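Tuesday, September 29, 2026

My arms are sore and I am so happy. I spent most of today teaching a robot by remote control at Tedlow, and I have to get it down while I still remember how it felt!

The way we do it, you hold a pair of leader arms, which are small, light copies of the big ones, and whatever you do with them the robot does across the room. Squeeze the trigger and the fingers close. It takes maybe ten minutes before your brain stops fighting it, and then there's this lovely moment where you just reach for a thing – with somebody else's hands, more or less – and there it is.

Shagufta Sial set me up this morning. She has been at it since the Grakden days and she's so smooth that you can pick out her recordings from the motion alone. Her big piece of advice was to slow down at the end of a reach and not at the start. I had been doing the exact opposite, creeping out over the table and then grabbing. The robot learns whatever you show it, grabbing included, so I threw out my first 6 tries and started over. (Odair Bezerra says everyone throws out their first batch. His was 400, and he won't talk about it.)

The job this week is the desk lamp. You'd think a lamp would be easy after all those plates, but there's the cord! A cord goes where it wants. The little inline switch ends up somewhere new every time, and you have to decide which hand goes for it and which one holds things steady, and then stick with that choice so the recordings agree with each other. I kept switching hands without noticing. Shagufta noticed.

What I've settled on is left hand steadies, right hand presses, both arms opened wide before I start. I also say the steps under my breath, which makes me feel silly, but my timing got so much more even once I did.

The shared set stood at 3861 recordings when I left, counting the older ones from Toleck, and Odair wants to start a training run on the lamp portion tonight. I have no idea how it will do. I'm going to be refreshing my messages all evening like a kid waiting on a snow day.

Tomorrow I get two more hours on the arms, and Shagufta wants me to try it with the lamp turned to face the other way, so the cord comes at me from a whole new side.
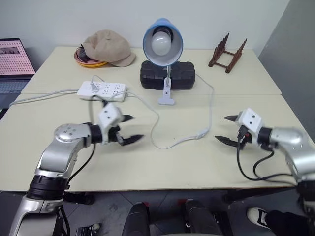
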